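Stevgate Play Sink Unit
Early Learning Equipment -- Home Corner Range
Item 538

The Stevgate Play Sink Unit is supplied by Fleresden to preschools, kindergartens and family centers. It is intended for pretend washing-up and may be placed on any low table or shelf of suitable depth. The unit is recommended for children aged 18 months and over, under adult supervision.
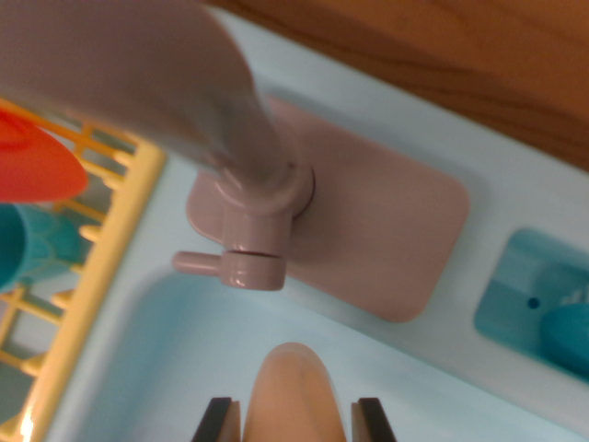

Stevgate unit in light blue, with pink faucet and yellow dish rack.

The body is molded plastic with a shallow recessed basin and a second, smaller compartment set into the deck. The faucet has an arching spout and a short side handle. Toy dishes may be stood in the rack at the side of the basin.

Care: Wipe with a mild soap solution and dry with a soft cloth. Do not place in a dishwasher. Units in daily group use should be inspected at the start of each term -- any part showing cracks must be withdrawn.

Ordering: Institutional orders are dispatched from the Otutia warehouse. Replacement racks and dishes are listed under Rao Spare Parts. Orders for the September term should be addressed to Lachlan Cartwright, Institutional Sales.

Page revised April 18, 2024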